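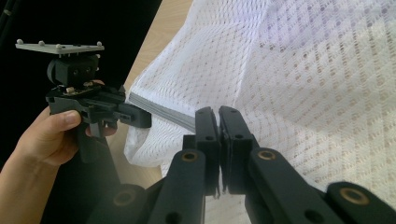 Grip starts in the forearm. Most of the muscle that closes the fingers lies between the elbow and the wrist, and long tendons carry the pull through the wrist and into the fingers. The small muscles inside the hand do the finer work, such as spreading the fingers and moving the thumb across the palm. When a hand holds something upright, the thumb and fingers usually share the job from different sides. In the hand shown, the thumb goes round the front of the lower body of the tool and the fingertips curl over its upper edge. Try the same thing with a mug or a stapler, then take the thumb away and feel how much harder the fingers have to press to keep it steady.

Hand and Wrist at Work
Stinton Certificate in Workplace Health, module 331
Handout 2: Grip, posture and handles
Revised December 20, 2025

What this handout covers

Handout 1 dealt with lifting and the lower back. We now move to the hand and wrist. You will need the material here for the workplace survey, which is due in June. You are not expected to learn the names of the individual muscles, but you should be able to say which part of the arm is working in a given task and why it might get tired.

Power grip and precision grip

The usual split is between a power grip and a precision grip. In a power grip the fingers close round the object and hold it against the palm, with the thumb often lying over or along it. A hammer, a broom handle and a full bucket are all held this way. In a precision grip the object is held between the thumb and the pads of the fingers, and the palm plays little part. Pens, needles and small screws are examples.

A power grip is a good deal stronger. A precision grip gives better control, but the muscles tire quickly if it has to be a hard one. A common fault in workplaces is a job that asks for a precision grip with power grip forces. Peeling stiff backing paper off labels all day is one case. Pulling tight rubber gloves out of a narrow box is another.

Many real grips fall somewhere in between. When you write up your survey, do not force every task into one of the two boxes. Say what the thumb is doing, say whether the palm is in contact, and say whether the wrist is straight.

Wrist position

Grip is strongest with the wrist close to straight or bent slightly back. As the wrist bends towards the palm, the finger muscles are already shortened before they start to pull, and grip strength falls. You can check this at your desk. Make a firm fist with the wrist straight. Now bend the wrist fully towards the palm and try again. Most people cannot close the fingers properly in the second position, and some feel a pull across the back of the hand.

There are four movements to look for:

Flexion - the wrist bends towards the palm.
Extension - the wrist bends back.
Radial deviation - the hand tips towards the thumb side.
Ulnar deviation - the hand tips towards the little finger side.

Turning the forearm so that the palm faces up or down is a separate movement (supination and pronation). It happens between the two forearm bones and should be noted separately. Using a screwdriver by hand combines a hard grip with repeated turning, and soreness near the elbow is a common complaint after a long day of it.

The carpal tunnel

On the palm side of the wrist there is a narrow passage with small bones on three sides and a tough band across the fourth. The tendons that bend the fingers and thumb pass through it, along with the median nerve. There is little spare room. If the tissue round the tendons swells, or if the wrist is held bent for long periods, pressure on the nerve goes up.

The typical signs are tingling or numbness in the thumb, index and middle fingers and part of the ring finger, often worse at night. The little finger is normally spared, as it is served by a different nerve. Pregnancy, diabetes and an underactive thyroid all make the condition more likely, so work may be only part of the story. You are not being trained to diagnose it. If a worker describes these signs, the correct advice is to see a doctor, and your own task is to look at the job.

Handles

A handle should spread the load over as much of the hand as possible. Thin handles dig in, and very thick ones stop the fingers from closing far enough to pull well. Sharp edges and deep finger grooves also cause trouble. Grooves fit the hand they were drawn for and put ridges under the joints of everyone else.

Length matters too. If the handle is short, its end presses into the middle of the palm, where there are nerves and blood vessels close to the surface. The handle should run past the edge of the palm, even for a large hand in a glove.

Surface is often overlooked. A smooth, slippery handle makes people squeeze harder than the load needs. A slightly rough or rubbery surface lets them ease off. If the surface is too rough, though, it rubs the skin and people start to wear gloves, and thick gloves reduce both feeling and strength.

Left-handed workers should be asked about their tools directly. Shears, some knives and many trigger locks are made for the right hand, and a person who has used them for years may not mention it unless asked.

Force, repetition and time

Posture is only one side of the matter. A bent wrist held for a moment does little harm. The risk grows when an awkward posture comes together with force, with repetition, or with a long hold without rest. Vibration and cold add to it. Cold hands have less feeling, so people grip harder than they need to.

Holding still can be as tiring as moving. During a steady hold the muscle stays tense and its blood flow is reduced. Short, frequent pauses are generally more use than one long break at the end, and they work best when the hand is opened fully and the tool is put down.

Case: the Drotness packing line

Drotness packs jars and bottles for small food firms. Staff on the capping line pressed and twisted lids by hand, then lifted each jar over a raised lip into a tray. Over 15 workers on the line reported sore wrists or thumbs during the spring. The firm first bought padded gloves. Complaints went up, as the gloves were thick and the lids were harder to hold.

The next step was to lower the bench and take away the raised lip, so that jars could be slid. This did more good than the gloves had. Wrists were straighter at the point of twisting and the lifting went altogether. Staff also began to swap between capping and labelling through the shift. Swapping helped those on the capping side, but labelling needed a pinch grip of its own and a few people found that their thumbs had no real rest. Changing to a job that uses the same muscles is a poor sort of break.

Questions to think about before the seminar in room 227: which change should have come first, and what would you have wanted to measure beforehand? Would you have kept the gloves in any form?

Notes for your survey

Pick one task and watch it several times before you write anything down. Watch from the side as well as from the front. Ask the worker to carry on at normal speed, as people slow down and sit up straight when they know they are being looked at. Write down the type of grip, the wrist position at the hardest point, how long the hold lasts and what the hand does between one cycle and the next.

Ask before taking photographs, and leave faces out. A sketch is quite acceptable.

Students on placement at Prernuvby should use the site's own survey form, with the Stinton cover sheet on top. Everyone else uses the form in the module folder. Grip meters can be borrowed from the Stinton store and must be signed out and back in.

Handout 3 is on vibration. Please read the section on blood flow in the fingers before you come.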